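Handheld gripper setup, quick version

Marius Iordache asked for this in writing so here goes. Covers the Keleo handheld with the two-finger head, set up for folding work on a bed. Wrist camera too. Not the battery, see the Balus page for that.

1. Clear a spot first. Bed is fine, wall behind should be plain if you can get it. Fitted sheet pulled tight, a few creases won't matter. Keep the fabric you're folding off to one side until the fingers are checked. 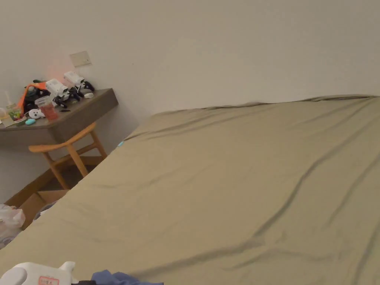
Leave the gadget stuff and spare units on the desk, cables too. You want both hands free for the next part.

2. Fingers. Four fasteners on the arms, all hex. Do the lower 2 first, they hold the arms to the base plate. Then the upper 2. Snug, back off a hair, close the fingers by hand, snug again. If you tighten them open teh tips won't meet.

3. Tips. Should come to a point, dead center. Hold it up against something light colored and look down the middle. One arm higher than the other — go back to step 2, don't bend anything.

4. Base plate. Wipe it. Glossy plate throws glare into the camera, fingerprints make it worse. Dry cloth only.

5. Camera. Fisheye, so black corners are normal. Both arms should make an upside down V from the bottom of the view. If the V leans, the camera mount is twisted. Loosen, turn, retighten. Set exposure to 315 in the Clekitz app and lock it, auto hunts every time you pass over a dark seam.

6. Test shirt. Lay it out roughly flat, button-up is good becuase the cuffs and collar give you different thicknesses. Come in from above, steep.

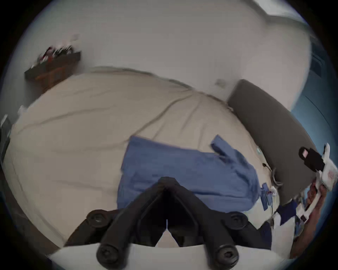

Wrist view over the blue test shirt, fingers meeting at center.

7. Pinch a cuff, lift, let go. Do it a few times. Slipping means dirty pads or step 2 again. Fast moves will blur, slow down.

Thandeka Ngcobo has the spare pads, ask her before ordering from Midtbø. Recheck the lower fasteners at lunch, they work loose first.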